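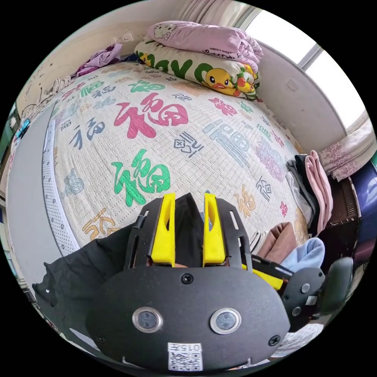
Perkora Olon 2
Pinza manual de captura para trabajo en viviendas

La Olon 2 es una pinza de mano con dos dedos paralelos y óptica integrada en el cuerpo. Se usa para registrar tareas domésticas (doblar ropa, recoger, hacer camas) que después se emplean en el entrenamiento de brazos robóticos. Se suministra por unidades sueltas o en pareja, para trabajo a dos manos.

Esta ficha recoge las normas de uso que Perkora exige a los equipos que alquilan o compran el material. El incumplimiento de los apartados 1 a 3 anula la cobertura de la garantía.

1. Antes de empezar

Anote el número de la etiqueta de cada pinza en la hoja de sesión. Compruebe que los tornillos del frontal están apretados y que las ventanas ópticas no tienen huellas. Limpie solo con paño de microfibra seco. No se admiten alcohol ni limpiacristales.

Abra y cierre los dedos 50 veces en vacío. Si el recorrido se engancha, la unidad se aparta y se avisa al servicio técnico de Villanueva.

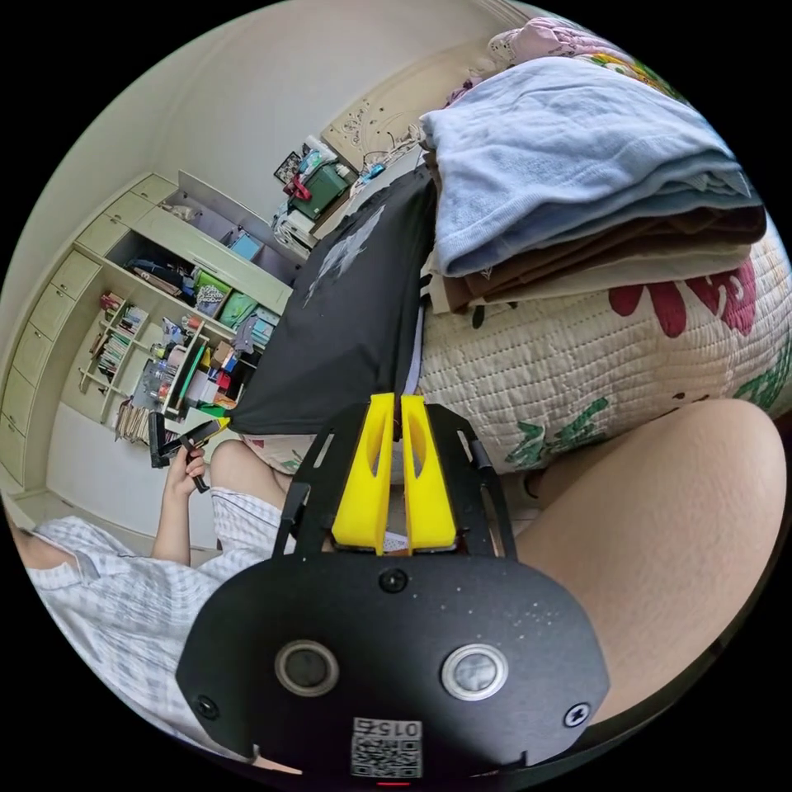
Dedos amarillos casi cerrados, vistos por encima del cuerpo de la pinza.

2. Durante la sesión

El operador puede trabajar sentado o de pie, con las mangas recogidas por encima de la muñeca. Pausa obligatoria cada tres tareas. La empuñadura se sujeta sin forzar el pulgar; si aparece hormigueo, se termina la sesión.

No se manipulan con la pinza cuchillos, recipientes con líquido caliente ni aparatos enchufados. Tampoco se usa cerca de niños o animales. 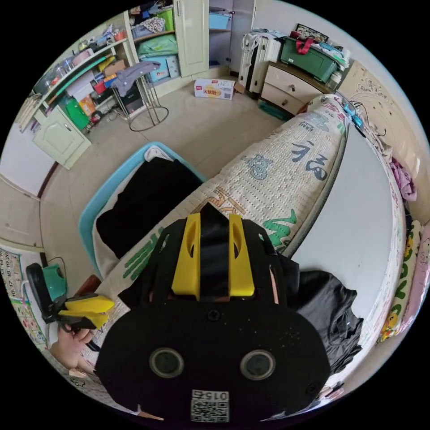
La zona de trabajo se delimita antes de encender el equipo. Hay que contar con el alcance completo de los dos brazos y con lo que queda en el suelo dentro de él. En una habitación como esta, con un taburete alto y una caja de cartón sobre las baldosas, ambos se retiran hasta la pared si el operador va a desplazarse. Los cables sueltos sobre la cama se recogen aparte de la ropa que se va a manipular.

3. Privacidad

Se necesita el consentimiento por escrito de todas las personas que viven en la casa, estén o no presentes. La óptica es de gran angular y recoge mucho más que la tarea. Antes de grabar se guardan fotografías familiares, correo, recetas médicas y pantallas encendidas. Lo que no se haya podido retirar se marca en la hoja para su difuminado posterior en Plinia, nuestro programa de revisión.

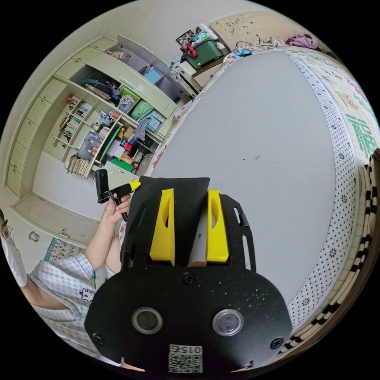

El operador puede llevar mascarilla si lo prefiere, pero eso no sustituye al consentimiento. Su nombre no figura en los archivos: se usa un código.

4. Después de la sesión

Descargue los datos el mismo día y vacíe la memoria de la pinza. Guarde las unidades en su estuche con los dedos abiertos. Las almohadillas gastadas se cambian siempre por parejas.

Datos del producto

Peso: unos 339 g por unidad
Dedos: 2, amarillos, reemplazables
Color del cuerpo: negro
Garantía: 3 años
Incluye: estuche, paño, hojas de sesión
No incluye: licencia de Plinia

Revisión de las normas: septiembre. Recogida y devoluciones en el almacén de Villanueva, con cita previa.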